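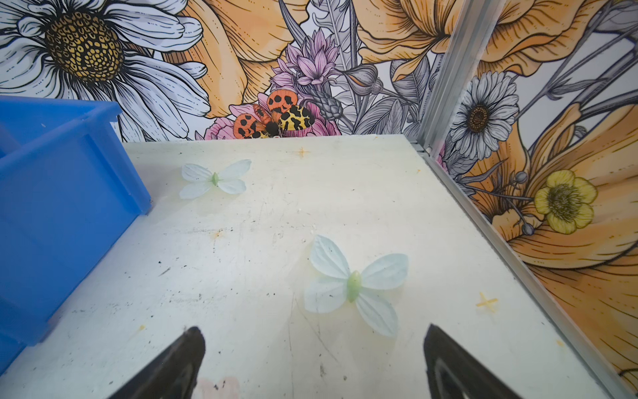

Butterflies on the white table.

August 14, 2020

Plostness wheels, second look. Car is the Semier hatch, same one we had in May, stock springs, stock dampers. Box says "performance fitment, no modification needed." I have read that on a lot of boxes.

Weighed them first. The seller page says each wheel saves 2 pounds over the factory one. Our scale says a bit less than that on three of them and no saving at all on the fourth. Checked the scale with the brake disc we keep for that purpose and the scale is fine. Weighed number four again with the center cap off, same story. I would like to know which wheel they put on the scale when they wrote the page, and whether it had paint on it.

Finish is good, I'll give them that. Even coat inside the barrel, no runs, bolt seats clean. Hub bore is a proper fit on the front. Rear needed the plastic ring from the bag, and the ring is the cheap kind that cracks the first winter. Ordered Bollska metal rings instead. Those are not cheap either but at least they stay round.

Clearance. Front at full lock, left side: touches the liner. Right side: doesn't. So either the car is not square or the liner was put back badly after the May job. My money is on the liner. There are 2 clips missing at the back edge and it bulges there. Put new clips in, tried again, still a faint rub on the left with weight on it, only the last bit of steering travel. Chalked the tire shoulder and the mark came off on the liner about where you would expect. "No modification needed" is doing a lot of work in that sentence.

Drove it on the usual loop, out past Mészáros and back by the quarry road. Odometer says 261 for the trip meter since the swap, counting the commuting. Steering feels a little heavier off center. It does not feel sharper. I know the brochure says sharper. I also know that people who have just paid for wheels always feel sharper, so I tried to do this before looking at the price, which did not work because the invoice was on the seat.

Ride is worse over broken surface. Not awful. The expansion joints on the bridge come through the seat now and they didn't before. Some of that is the tire, shorter sidewall, and I can't separate wheel from tire with what we have. Anybody who claims they can do it from the driver's seat is welcome to borrow the car.

Noise: up at highway speed, same caveat. Phone app readings are not worth writing down.

Torque check after the drive: all held except one on the left rear, which moved a hair. Marked with paint pen. Look at it again before the car goes out.

Balance. The first fitter used stick-on weights in one long strip on the inside face, and one strip had already started to lift at the end. Cleaned the barrel with alcohol and redid it. Vibration I thought I felt before is gone, or I stopped expecting it. Would need a blind run to say.

Still open:
Front left rub. Try the liner off completely and see if it hits anything solid.
Ask the seller about the weight figure. Expect a reply that repeats the page.
Bollska rings, fit when they arrive, then check runout on the rear pair.
Put the stock wheels back on for one loop with the same pressures. We should have done that first.

If the stock set feels the same I am going to say so in the write-up, and the owner can be annoyed with me. They do look better on the car. That part of the brochure I can't argue with.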